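Notebook, taped corner and wrist view
Oct 13, 2019
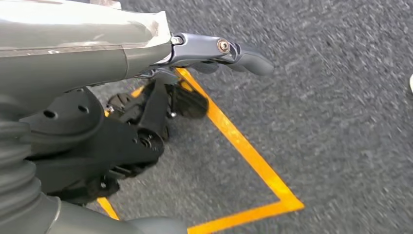
Wrist view over the corner of the tape, finger above the diagonal strip.

Long entry today, sorry to whoever has to read it back to me at group meeting. I finally got through the whole set of corner runs I have been promising Enda since May, and I want it all written down while I still remember which run was which.

For anyone joining late (hello Subira, welcome back!), the question is whether we can work out where the base is standing from the wrist view alone, using the tape on the carpet and nothing else. Two straight edges and the point where they meet should be enough to give us position and heading, as long as the camera can see a decent length of both. Virgil's old method used the whole outline of the marked area and fell over as soon as the arm got in the way, and the arm is always in the way. You can see how much of the view is forearm and gripper, with the lower housing taking up the bottom as well. So I gave up on the outline and went for the corner.

The method as it stands tonight: mask out the robot's own parts with a fixed mask, threshold on hue, fit a line to each strip, intersect. If the two lines come out too close to parallel, throw the image away and wait for the next one. Horațiu wanted a learned segmenter in place of the hue threshold and he may still get his wish, but I would like to know how far the simple thing goes first.

Results. I kept 2000 images from the session, with the arm held in the low pose and the base turning slowly. The corner fit was rejected or plainly wrong in 143 of them, by my own eye, going through with a large pot of tea. The rest looked good to me, and I was in a fussy mood. I have saved the bad ones in their own folder on Ketau so that someone less fond of the method can check my judgment.

I went through the bad ones twice. Most have motion blur on the carpet side, where the flecks pull out into streaks. The strip itself usually survives that, being so much brighter than the gray, but its edges go soft and the line drifts a little toward the outside of the turn. A smaller group is my own fault. The short bits of yellow that show between the black gripper parts get past the mask and are picked up as tape, which they are, only they belong to a different stretch of it than the one I am fitting. The line fit then tries to please everybody. I think the cure is to keep only the longest connected piece on each side of the corner. Viorica suggested exactly this weeks ago and I wrote it down and then did not do it, so full credit to her.

The other thing I worried about was shine. The plastic film over the forearm throws back whitish highlights from the ceiling lights, and I was sure they would spoil the exposure. I looked for it specifically and could not find a single failure I would blame on the film. The highlights are well away from yellow in hue and the mask covers them anyway. I spent most of a morning dreading that one.

What I have not tested: any height except the low pose, any floor except this speckled carpet, and dim light. Enda asked whether it would hold up on the floor at Homengate and I had to say I have no idea.

To do
- longest-piece rule on the fit, then rerun on the same 2000
- grow the mask a little around the finger pads
- try a shorter exposure, same turn speed
- ask Horațiu for his labels so we can compare the two methods fairly
- write to Virgil about the heading sign, his convention and mine disagree and I lost an hour to it

Leaving the tape down for tomorrow. Please step over it if you come through, I measured that corner by hand and my knees would rather not do it again.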